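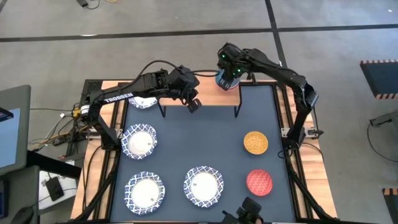
Home Posts Kitchen Garden About

Paper plates and real bowls

I was raised in a house where paper plates came out for birthdays and nothing else, and I held onto that rule for years. In June I gave it up. We had people over for lunch most weekends and I was tired of running the dishwasher twice before dark.

What changed my mind was finding plates I liked. They are white with a blue floral rim, and from across a table they look a lot like the set my aunt kept in her cabinet. They came in packs of 24 and I bought 2. Ningsih Chong, who has eaten at my house more than anyone outside the family, picked one up to rinse it before she noticed.

I keep real bowls, though. Paper bowls go soft with anything hot, and I serve a lot of soup and beans. Mine don't match. There is a small blue and white patterned one that goes with the plates well enough, a yellow-orange one with a fine texture to it, and a red one textured much the same way. The yellow-orange one gets used for rice. The red one is for whatever has chili in it, so people know which is which without asking.

I tried setting everything on a white cloth first and didn't like it. The plates disappeared. Dark navy blue is much better – the rims show up and the red and yellow look brighter than they are. It also hides spills until I get to them.

Storage is the part I haven't solved. The plates were in the drawer under the oven, where they curled a little at the edges. Now they stand upright in a file holder from Greser, next to the baking sheets. The bowls I used to stack, and the small one always ended up on the bottom somehow. Adebayo Iyamu told me to get a wire rack for the shelf. I looked at the ones at Kakero and they were all too deep for my cabinet, which is an old one and narrow.

For lunch next time I'm making the lentils again, with flatbread and the cucumber salad. Two people have asked for the lentil recipe. I still need to write it down – I never measure the cumin.

Last updated: June

Contact | Copyright | Back to top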